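How does electricity get to your house?

Shares 31 | Comments 2

Electricity is made in power stations, wind farms and solar farms. It travels along thick wires held up by tall pylons. The wires can carry it a very long way – from the coast at Varnstead to the town of Trilten, for example.
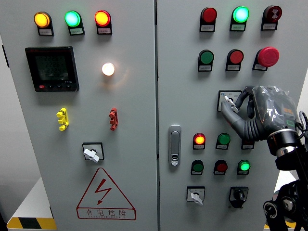 Near a town, the electricity goes through a substation. Machines called transformers make the voltage lower, so that it can be used in homes and schools. 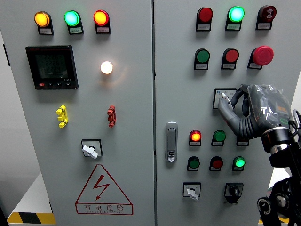 Smaller cables then take it under the street and into your house. Never go inside a substation fence. If your ball goes over, leave it there and tell an adult.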